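Wisteck、家庭用品の通い箱回収サービスを471拠点に拡大
受付は8月から、Ekdale地区でも利用可能に

日用品の通信販売を手がけるWisteck株式会社は、配送に使った段ボールを回収して次の出荷に回す「Stallow便」の対象拠点を、現在の70か所から471か所に広げます。新しい拠点での受付は8月に始めます。

Stallow便は、注文品の受け取りと同時に、前回の箱を配達員に渡せるサービスです。これまではPark地区の集合住宅を中心に運用してきました。試験期間中に戻った箱は2,108個で、このうち再出荷に使えないものは古紙として処理しました。

今回の拡大で、Ekdale地区の戸建て住宅と小規模店舗が新たに対象となります。店舗向けには、閉店後の引き取りにも対応します。希望する場合は、会員ページの「配送設定」で時間帯を選んでください。

利用料は無料です。一度に渡せる箱は16個までで、それを超える場合は前日の正午までに連絡が必要です。他社の箱は引き取りの対象になりません。

返却時のお願い
・中身と緩衝材を取り出してください。
・送り状は剥がすか、宛名を塗りつぶしてください。
・油や洗剤が染みた箱は、自治体の分別に従って処分してください。
・引き出し型の箱はつぶさず、そのままの形でお渡しください。

引き出し型の箱は、文具や衣類の小物を注文したときに使われるものです。回収後は当社の配送センターで角と底を点検し、折り目の傷みが大きいものを除いて出荷工程に戻します。点検の基準は拡大後も変わりません。

回収した箱で届くことを望まない会員は、同じ「配送設定」から新品の箱を指定できます。贈答用の注文には、設定にかかわらず新品を使用します。

無地の段ボール
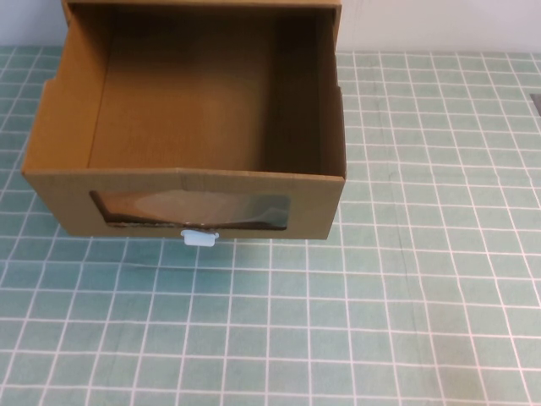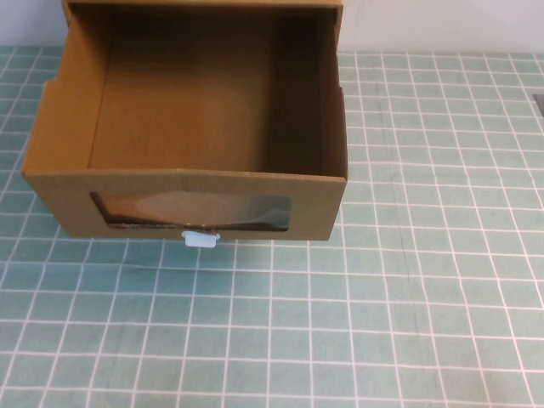
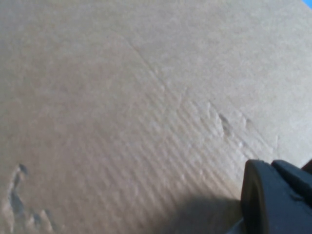
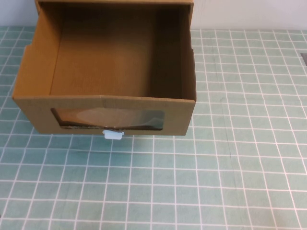
Stallowからは、店の裏に箱をためておく場所がなく、これまでは週の途中で古紙に出していたので、閉店後に取りに来てもらえるなら使いたい、ただ繁忙期は16個では足りないため、連絡の締め切りをもう少し遅くしてほしい、との声が寄せられています。

当社は締め切り時刻について、8月の利用状況を見たうえで見直しを検討します。

本件に関する問い合わせ
Wisteck株式会社 広報窓口
会員ページの問い合わせフォームをご利用ください。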